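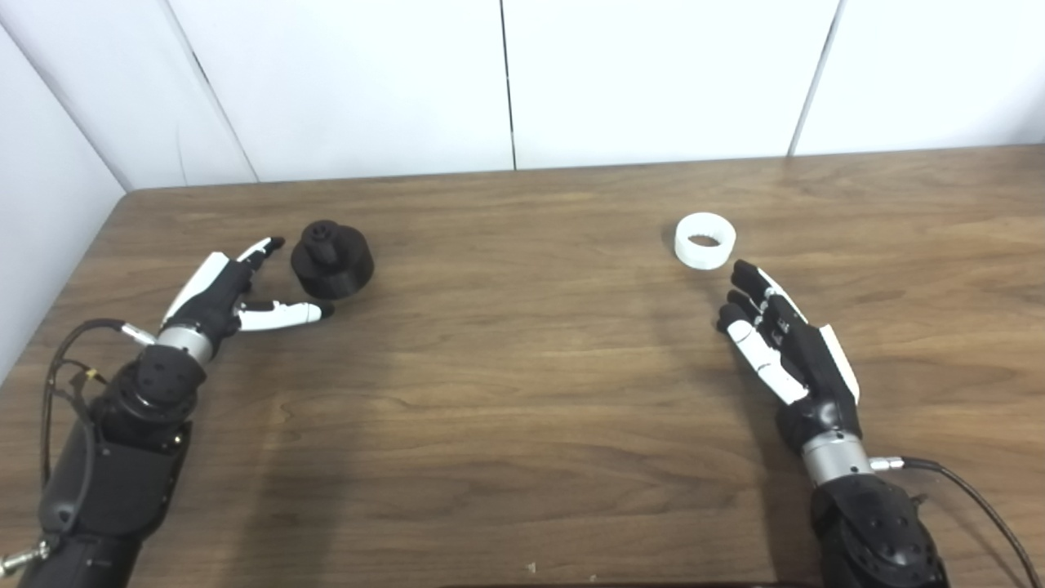
The Knob

1 min read

Pascal Kasten had been at the table for 49 minutes before he said anything about the knob.

"It's too wide at the bottom," he said.

"It's supposed to be wide," said Pascal Fuchs. "Otherwise it tips."

They had shared a first name and a workroom at Ackermann for nine years. People called them by their last names, except on the phone, when it caused trouble.

Kasten put his finger on the ridged rim and pushed. The black base stayed where it was on the wood. He pushed harder.

"My father had a radio with one like this," he said. "He never let me touch it."

Fuchs looked at the white wall for a while. He had planned to change the rim before December — fewer ridges, maybe none.

"Do you want it smoother?" he asked.

"No," Kasten said. "Leave the ridges."

Fuchs wrote that down and went to get his coat.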